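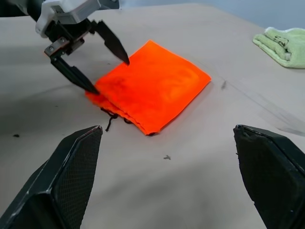

Print this page | E-mail this release

7/26/21

Numcombe publishes its two-arm cell care routine, free to anyone who wants it

I'm Ayane Hirose and I look after the handling cells here at Numcombe, which means I'm the person who gets rung up when a gripper starts sulking. We've put our whole setup and maintenance routine for the two-arm cell on our website, and I wanted to write the announcement myself (sorry, Haruto — he'd have made it much shorter).

The cell is called Plalinton. It handles soft things: drawstring pouches, folded towels, shoes, all the awkward stuff that flops or slides when you try to get hold of it. Each arm carries a gripper with two black fingers, and those fingers are where nearly all my time goes. If the tips don't meet squarely you can pinch a box all day long and never notice, but give it a thin fabric pouch lying flat on the table and you'll know within minutes!

So the routine starts at the fingers. Wipe the pads with a dry cloth, look along the edges for fuzz and wear, then close the gripper slowly on a strip of paper and tug. If the paper slides out on one side, loosen the finger, reseat it and try again. We used to do this once a month and now we do it after every 76 hours of running, which sounds fussy until you've spent an afternoon chasing a fault in the software that was really a tired pad.

Next come the cables. Mine have a bit of slack in them so the wrist can turn, and getting the amount right is a proper nuisance — too tight and the connector takes the strain, too loose and the loop ends up down on the table with the work. 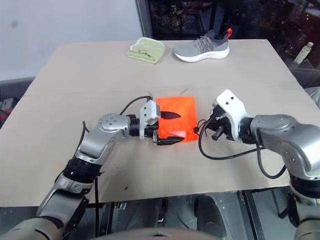
I run each arm through its full reach at walking pace with one hand on the stop button, and I watch the loops the whole way round. Anything that snags gets moved and clipped again before I go near full speed. Then I do it with both arms together, because two cables that behave perfectly well alone can still find each other in the middle.

After that it's the table. Ours has a plain beige covering, and creases in it matter more than you'd think when the fingertips are meant to skim just over the surface. I check the height at the centre and at the corners, and I change the covering when the creases won't press out any more.

"We logged 651 stoppages before Ayane wrote this down and 387 in the same stretch afterwards," says Haruto Minami, who runs engineering at Numcombe. "The machine hadn't changed. I'd like other people to have the list."

The routine covers both arms, comes as a plain checklist you can print, and includes my notes on reseating fingers, which I've rewritten after our friends at Barros tried to follow the first version and got stuck at the second screw. Their cell is a Jitano and the mounts are a little different, so there's now a page for that as well.

If you try it and something doesn't make sense, please write to me through the Numcombe contact page. I answer those myself, usually with a cup of tea going cold next to the keyboard.

Share (2) | Comments (0) | E-mail this release to a colleague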